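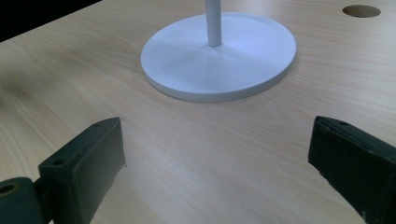
Pratano Tabletop Demonstrations

Welcome, and thank you for taking an interest in this little collection. Pratano is a set of short manipulation demonstrations recorded by people holding a gripper in one hand and doing ordinary desk chores with it, so that a robot arm can later be trained to do the same. It was put together at Kodonholm by Róisín Noonan, Benito Manzano and Áine Hegarty, with a great deal of patient help from Oisín Lynch, who rebuilt the sync code more times than any of us would like to admit.

What's in it

There are 1138 episodes in this release, all recorded with the hand-held gripper. A further 56 were done by remote control on the Plultico arm and live in their own folder (teleop), with the same file layout, so you can mix them in or leave them out as you please. Most episodes last about 20 seconds, a few of the fussier ones quite a bit longer.

The chores are small ones: approach a stand by its pole and shift it across the table, turn a stand by its base, clear a space, put a thing back where it came from. The stand tasks are the ones we get the most mail about. A slim white pole on a flat round base sounds easy, and for a person it is, but the approach has to be nicely centered between the fingers or the base skates off sideways when they close. In many of these episodes the wrist view shows only the base and the lowest bit of the pole, with the top out of sight, so please don't count on your policy seeing the whole object.

Layout

Each episode folder holds:
wrist.mp4, the view from the gripper
pose.csv, gripper position and orientation over time
width.csv, the opening between the fingers
note.txt, one line from whoever was demonstrating

The notes are informal and sometimes a bit grumpy. We left them alone.

Splits

Train is 3925 short clips cut from the full episodes, and validation is 684, cut the same way. No episode contributes to both. If you would like to cut your own, the script is in tools/split.py and it will happily take a different clip length.

Things to know before you train

Lighting was whatever the room gave us, and pale tabletops come out warm in one part of the picture and grayish in another. Please don't color-correct the validation clips if you plan to compare numbers with ours.

The finger width in the February sessions drifts slightly. Orla Fitzgerald worked out a correction, and it's applied by default in the loader. Pass raw=True to switch it off.

Demonstrators differ! Benito comes in low and slow, Áine comes in fast and pauses just before closing. The person column in index.csv uses a letter for each of us if you want to train on one style at a time.

Still to do

Left-handed episodes, a proper calibration page, and a fix for the handful of pose files that end a few rows early (they're listed in known_issues.txt).

Questions and corrections are very welcome in the issue tracker. Ó Briain is the name of the loader package, in case you were wondering what you had just installed.

Last updated 28th December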